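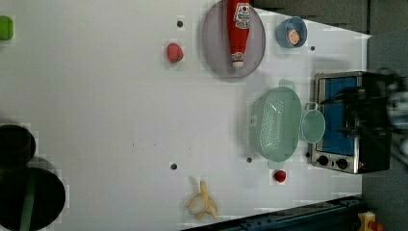
It took me almost three weeks to understand why our arm was dropping its gripper in the middle of a move, and I want to write it down while I still remember the details.

The problem started in June. We run the same kind of session every time on the toy kitchen table: the arm goes to an object, takes it, moves it to another place, goes back. Out of 100 runs, 81 finished without any message. In the others the gripper stopped answering for a moment, and when it came back it was in its default state, with the fingers open. If it was holding something at that time, the object fell. With a plastic strawberry this is not a tragedy. But I did not like it at all, because the arm itself did not stop. It continued the path as if everything was fine.

First I suspected the software. I went back to the older Flodex driver, and for one afternoon I believed I had found it. Then the fault came again, two times before dinner. Next I changed the power supply, which cost me a day and changed nothing.

What helped in the end was very simple. I wrote down the wrist angle at each fault and sorted the list. Almost all of them were past 80 degrees in the same direction. So I turned off the motors, bent the cable by hand near the connector, and the gripper light went out.

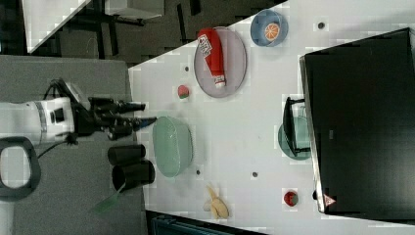 Gripper and cable on the table side.

The cable was from Wuline and from the outside it looked good. Inside the plug one wire was nearly broken. I think I fixed it too tight when I mounted the gripper, so every big rotation pulled on the same point. That was my mistake – the manual even has a drawing of it.

I ordered a new cable and left a longer loop at the wrist. I also changed the program: if the gripper is silent for longer than 43 milliseconds, the arm stops and waits for a person. It should have been like this from the first day. The new cable has done one full set of runs with no fault, but I will repeat the set before I trust it.

Next time I will write about the Utgate logger, which still has the wrong clock.

© Laskowska | Contact | Back to top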